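4.2 フラップ端部の損耗は「再使用不可」を意味するか

Kurovsideの回収基準では、フラップに裂けのある段ボール箱は一律に古紙へ回される。端部の損耗は箱全体の劣化を代表する、というのがその根拠であるが、裏づけとなる測定は示されていない。本節ではこの前提を疑ってかかる。対象は3月に回収した113箱で、うち11箱は端部の裂けのみを理由に除外されたものである。

裂けた縁では中芯の波形が露出し、目視の印象は確かに悪い。しかし、印象の悪さと強度の低下は別の量である。

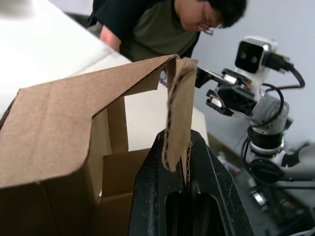 4.3 折り目と縁の観察

Barelの等級表は、折り目の「しわ」と縁の「つぶれ」を同じ欄で採点させる。筆者にはこの扱いが理解しがたい。浅い横じわは面の全体に広がりうるのに対し、縁のへこみや角のめくれは局所にとどまることがある。両者を合算した点数が何を測っているのか、等級表の解説を読んでも判然としない。

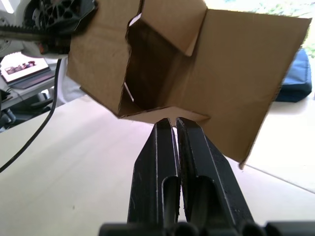 図3 開口部とフラップ。右側の大きなフラップは下端の角が擦れて丸まっている。

図3の右フラップを等級表どおりに採点すれば、角の傷みが面の評価まで引き下げる。だが面そのものの色調はほぼ均一で、上縁もほとんど直線を保っている。減点の大半は、数センチに満たないことも多い角の傷みから生じることになる。

裂けの場合はどうか。Krajewska方式では、繊維が毛羽立った時点で「進行性」と判定する。一度の観察から進行の有無を言えるとは思えない。

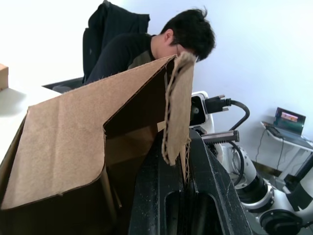 写真:Mirkolport包装資料室

毛羽立った縁と波形の露出は認められるが、これが古い傷か新しい傷かは写真からは決められない。前面パネルのしわも緩やかで、裂けとの関連を示すものは見当たらない。判定者間の一致率が報告されていない以上、「進行性」という語は当面避けるべきである。

なお、箱を開いて両側から支えた状態では、フラップごとの折れ角の違いが見やすい。平置きでの検査だけを定める現行手順は、この情報を捨てている。ただし、折れ角が圧縮強度の予測に役立つという主張にも、筆者は今のところ与しない。先行調査の845箱分の記録には折れ角の欄がなく、検証のしようがないためである。
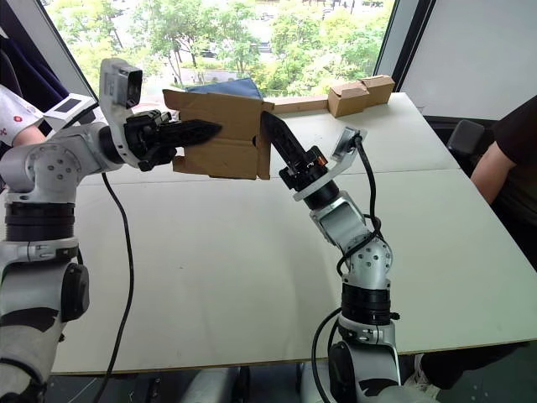 4.4 本節の限界

除外された11箱は少数であり、ここから基準の誤りを結論することはできない。言えるのは、基準の正しさもまた示されていないという点までである。保管時の湿度は記録が13日分欠けており、損耗との関係は検討から外した。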